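Looking after the hand on a table-setting arm

I love this job. Give me a free morning, a mug of tea and a robot hand that's gone a bit stiff, and I'm happy as anything! These are the tips I've picked up keeping our table-laying cell going, the one we call Tilitz, and most of them will suit any five-fingered hand on a light arm.

Start in the simulator. I run every new wrist angle there before the real arm gets it, with the fingers closed and the hand well clear of the crockery. Park it over bare wood on the left, save that as "home", and make every routine begin and end there. It saves plates (ask me about July).
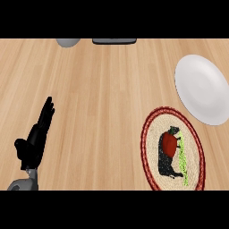 How often should the finger joints be cleaned?
Every 2 weeks if the hand is working near food, and monthly if it only handles dry tableware. A soft brush and a barely damp cloth will do it.

When you brush, work from the fingertips back toward the palm so the crumbs don't get pushed into the knuckles. Do the thumb last. It has more play than the fingers and it's the spot where grit likes to hide, so curl it and open it a few times between strokes. Power off at the wall first, every time!

Wrist bolts next. Rutilio Hinojosa taught me to put a dab of paint across each bolt head and the collar beside it, and it's the best trick going. If the two halves of the dab have drifted apart, the bolt has moved. Snug it up with the short key, wipe off the old paint and put on a fresh dab. Don't lean on the long key, you'll only bruise the thread.

Once the wrist is tight, check your home pose again, in the simulator and on the bench both. Even a tiny shift at the collar grows by the time it gets out to the fingertips.

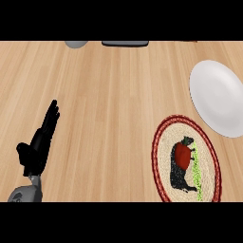 Keep a logbook, too. Ours is a plain exercise book with the cycle count down the left side and whatever I did written next to it. The index finger tendon went slack at 1,972 cycles, and having that written down meant I had the next one ordered well ahead. Wiroj Nakpan keeps his on a spreadsheet and colours the cells in, which does look lovely, I'll admit.

For the spares tin: 3 tendons, a bag of collar screws, a soft brush, the short key and a little pot of bright paint. I store mine in an old biscuit tin with the lid labelled, and the paint goes in its own zip bag after a rather colourful accident.

Next up is the cable sleeve at the elbow, once the new one gets here from Trillmont.

Contact the workshop | © Illport Tips Page | Back to top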